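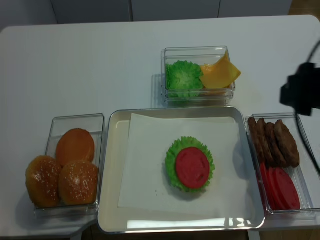

Lettuce and tomato from the toy burger set, on paper in the white tray.

Home | Forums | Ovens and Mixers | Doughs | Wholesale | Search | Log in

Retarding bun dough overnight: sour smell, flat tops

Print this thread | E-mail this thread

isales_bakes
Posted June 20, 2024
We supply soft burger buns to two diners. Dough is 60 percent hydration, instant yeast, milk powder, 8 percent sugar. I moved from same-day to an overnight retard in December to get the ovens free earlier. Flavor is fine, but the tops bake out flat and the dough smells sour when the racks come out. Walk-in is set at 41 F. Racks are covered. Ivone Sales, Eketti Bakery

rackoven_dan
What is your dough temperature off the mixer? If it goes in at 80 F, a full rack takes hours to come down and you have proofed it before the cooler does anything.

isales_bakes
78 to 79. Spiral mixer, 12 minutes total.

rackoven_dan
Too warm. Aim for 72. Use ice for part of the water and weigh it as water.

Holanda
I disagree that dough temperature is the main problem. Flat tops on a sweet bun are usually too much yeast for the time. The same-day formula was probably carried over unchanged. Cut the yeast by 25 percent first, leave everything else alone, and run it for a week. If you change temperature and yeast together you will not know which one did it.
Iolanda Holanda

rackoven_dan
She can't wait a week with customers on the other end. Warm dough in a closed rack is a known fault. Fix it and then adjust yeast.

Holanda
A known fault, yes. My father's shop has retarded buns since 1973 with dough at 76 and no ice. The pieces go on the sheets with space between them and the racks stay uncovered until the surface is cold, then get covered. Covering right away holds the heat in.

crumbshot
How old is the Temitz in that walk-in? Ours read 41 on the display and 47 at the middle shelf. Put a probe inside a dough piece, not in the air.

isales_bakes
Probed a center piece. It took about 2 hours to get below 50. Display said 41 the whole time. I also still had the same-day yeast in the formula, so Holanda is right on that part.

crumbshot
I log mine every ten minutes and my daughter runs it through Stata. A spreadsheet would do. The curve from the middle shelf tells you more than the smell.

rackoven_dan
Two hours is slow for a 3 oz piece. I would still chill the water.

isales_bakes
Cut the yeast by a quarter, left the rack uncovered for the first hour, no ice. Tops are rounder. Still a slight sour note on the bottom shelves. Trying 74 F off the mixer next and will post the readings.

Holanda
Check the door gasket before you blame the dough for the bottom shelves.

Print this thread | E-mail this thread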